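Where Do Your Files Go When You Hit Save?

Last April I wrote a whole story about a hamster who runs a pizza shop, hit Save, and shut the computer off. The next morning my hamster was right there waiting for me. I'd never thought about that before, but it's pretty wild! The power was off all night. So where was he?

Let's go find him.

A computer remembers things in two different ways. The first kind of remembering is called memory (grown-ups also say RAM, like the sheep). Memory is super fast, but it needs electricity the whole time. Turn off the power and everything in it is gone, poof. It's like writing on a whiteboard that wipes itself clean when you leave the room.

The second kind is called storage. It's slower, but it keeps stuff even when the computer is unplugged and sitting in a closet. Think of a notebook in your backpack. When you click Save, the computer copies your work off the whiteboard and into the notebook. One very common kind of storage is the hard drive, a metal box small enough to hold in your hands.

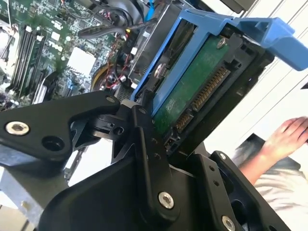

What's inside a hard drive?
Shiny round discs called platters, stacked on a little pole, plus a skinny arm that swings back and forth over them. The discs spin really fast, and the tip of the arm reads and writes your files.

The arm tip never touches the disc while it's working. It floats on a cushion of air so thin that a speck of dust would be like a boulder in the road. That's why the box is closed up tight, and why you should never open one you want to keep using.

Now for the weird part. The platters are coated with a magnetic material, and the arm flips tiny patches of it one way or the other. One way means 1 and the other way means 0. That's all a computer ever writes down, ones and zeros! My hamster, his pizza oven, even his little hat... all of it is a super long string of ones and zeros. A magnet doesn't need a battery to stay a magnet (the ones on your fridge don't), so the patches stay how they were left.

Try it yourself

You'll need 40 pennies and a friend.

Decide that heads is 1 and tails is 0. Now make up a code for letters using 5 pennies each. A could be tails, tails, tails, tails, heads. B could be tails, tails, tails, heads, tails. Keep going until every letter has its own pattern, and write them all down so your friend can use the list too. Then spell out a word, leave it on the table, and go eat a snack. When your friend comes in and reads it, you've just made storage! With 40 pennies you can save a word that's eight letters long, so HAMSTERS fits perfectly.

Just don't bump the table.

The other parts need to help, too. The processor does the thinking, and it plugs into a big flat board called the motherboard. The memory sticks plug into that same board, in long skinny slots. When you open a file, it gets copied from storage into memory, and then the processor can get to work on it.
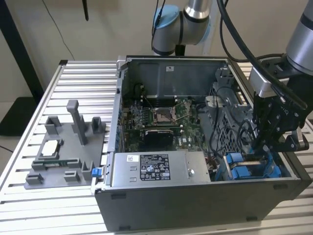

Torben Ostermann wrote in to say that his class tried the penny game and somebody sneezed in the middle of it, which turned PIZZA into PIZZQ. He wants to know if that can happen in a real computer.

Great question, Torben! It can, but not from sneezing. Every once in a while a 1 gets read as a 0 by mistake. Drives save some extra ones and zeros along with your file, kind of like a secret checker, and most of the time they can use those to spot the mistake and fix it. You could add a checker penny to each letter in your game. Make it heads or tails so that the number of heads always comes out even. If you count the heads and get 3, something got flipped!

Lots of newer computers use a different kind of storage called a solid state drive. It has no spinning discs and no arm. It traps tiny bits of electricity inside chips, and they stay trapped after the power goes off. With nothing to spin, it's quiet, and it's usually a lot faster too.

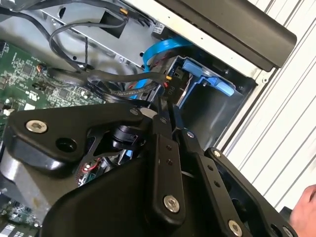

Computer parts and cables inside an open metal case.

One more thing before you go. Storage keeps your files for a long time, but drives do wear out or break. So if you've made something you really love, save a second copy somewhere else, like on a USB stick. I keep my hamster story in two places now, and he's up to chapter 10.

Words to know

Memory (RAM): fast, and forgets everything when the power goes off
Storage: slower, and remembers with the power off
Platter: a spinning disc inside a hard drive
Bit: a single 1 or 0
Backup: a second copy of your file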